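Jendwood Residents' Association
Minutes of the general meeting, 22 July 2024 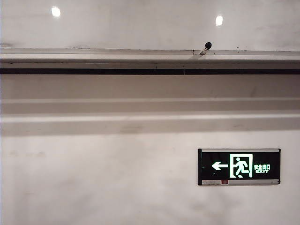 White ceiling and ledge, with small dark marks along the seam.

Chair: Defne Sezer. Minutes: Sevim Avcı. 13 households present, two by phone.

1. Previous minutes
Approved with one correction. The bike room was not "finished" in the spring. It was painted.

2. Quiet hours
Pruteo, the managing agent, has proposed a noise monitoring service from Umetti. Sensors would go in the stairwells and send a message to residents when it gets too loud. The quote is $1,850 for the first year. No figure was given for the second year. Ms. Sezer asked for one in writing.

Ms. Avcı asked what problem the sensors are meant to solve. The agent's letter says complaints are "rising sharply." The log shows 9 complaints since October, and four of those are about the same drum kit. The drummer was present and said practice now ends at seven. The neighbor below confirmed this, mostly.

Several residents doubted that a text message would quiet anyone who ignores a knock on the door. One asked whether a sensor in a stairwell can tell a party from a stroller being carried up. The Umetti brochure says it "learns the building." The meeting did not find this to be an answer.

In favor: the resident of 2B, who works nights and said a log kept by hand misses everything that happens in the daytime. This was accepted as a fair point.

Vote on accepting the quote: 3 for, 8 against, 2 abstained. Not carried. The written log stays at the front desk, with a column added for daytime noise.

3. Resident survey
Pruteo reports that 70 percent of residents are "satisfied or very satisfied." Ms. Sezer asked how many forms came back. The agent did not have the number. She also noted that the form had no box for "dissatisfied," only "somewhat satisfied." The result is noted but not endorsed.

4. Front door
Vuorinen has adjusted the door closer twice. It still slams. They now say the frame is at fault -- last time it was the weather. Agreed to hold the second invoice until someone from the firm comes and stands next to the door while it closes. Ms. Avcı to write to them.

5. Any other business
Request for a summer party in the courtyard. No objection, provided it ends by ten and the host tells the night workers first. The drum kit was offered and declined.

Next meeting in October. Pruteo to send the survey forms to Ms. Sezer before then.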